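In Defense of the Toy That Does Nothing

My niece turned four in October and I spent an embarrassing amount of time in the toy aisle before her party. I'm talking forty-five minutes, minimum, with a cart that had one roll of wrapping paper in it. Everything talked. I picked up a stuffed fox and it told me it loved me. I put it down and it told me again, from the shelf, in a slightly hurt voice.

I ended up at the checkout with a plastic tablet shaped like a ladybug, because it was that or be late. The box promised 152 phrases and 12 songs. By the end of the party I'd heard three of the songs so many times I could've performed them at a wedding. And my niece? She pushed the red button, the ladybug said "Red!" and she pushed it again. After a while she wandered off to sit inside the box my sister's air fryer came in, and she stayed there until cake.

I know, I know. Every aunt and uncle alive has the cardboard box story. But I keep thinking about it, and I've decided I have an opinion, so you're going to hear it.

I think we've gotten toys backward. We shop for what the toy can do. The more it does, the more we figure we're getting for our money, and I get that, I grew up with a mother who read the back of every package in the store. But if the toy is doing all that, what's left for the kid? The ladybug has a job. My niece's part is to be its audience.

Blocks don't have a job. You dump them out and they lie there looking at you. A triangle is a roof, or a slice of pie, or a shark if you hold it right and make the noise. My brother and I had a bucket of them growing up and we ran an entire town out of it, called Holtundale, which had a mayor (a green cylinder) and a terrible crime problem. I couldn't tell you one thing about any toy I owned that took batteries. I can still tell you who robbed the Holtundale bank.

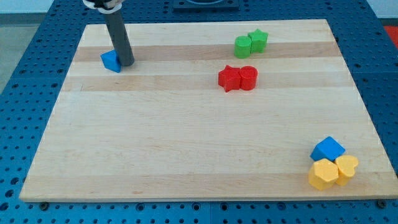 But They're Learning Something, Right?

This is where people get me. My friend Jaruwan Kaewsai has twins, and when I tried this whole speech on her over coffee she let me finish and then said, "Okay, but the talking one taught them their letters." Fair! I don't have twins. I go home at seven and sleep all night. If a singing ladybug buys a tired parent enough quiet to eat a sandwich standing up, then God bless the ladybug.

Where I dig in is the word "educational," which gets slapped on anything with a speaker in it. Knowing the name of a color is nice. So is finding out that a tall skinny tower falls over and a short fat one doesn't, and a kid who's knocked over enough towers has that in her hands for good. She won't be able to explain it to you. She'll also have learned to be mad for a minute and then start over, and I know grown adults at my office who could use an afternoon with a bucket of blocks on that subject alone.

Jaruwan did admit the twins' all-time favorite is a set of measuring cups. So I'm counting that as half a point for me.

About Being Bored

I think what really bugs us is the bored part. A simple toy comes with a stretch of nothing at the beginning. The kid picks up a piece, looks at it, looks at you, and whines. It's maybe five minutes and it feels like a dental appointment. A toy that lights up skips right past that stretch, and so we reach for it, and I do it too — I handed my phone to a fussy toddler on an airplane last spring and felt nothing but relief.

But the whine is usually the last thing before the good part. My grandmother used to say "go be bored somewhere else," and shut the kitchen door on us, and an hour later there'd be a hospital for spoons under the dining room table. I don't think she had a philosophy about it. She wanted to watch her show.

So for the holidays I'm getting my niece blocks. Plain ones, different shapes, no app, no sound. My sister has already asked if they come with anything, and I told her they come with a bag. She sighed at me the way she has since we were kids. Then she asked if I could please take the ladybug back to my place, and it's in my hall closet now, and last night around two it said "Red!" through the door.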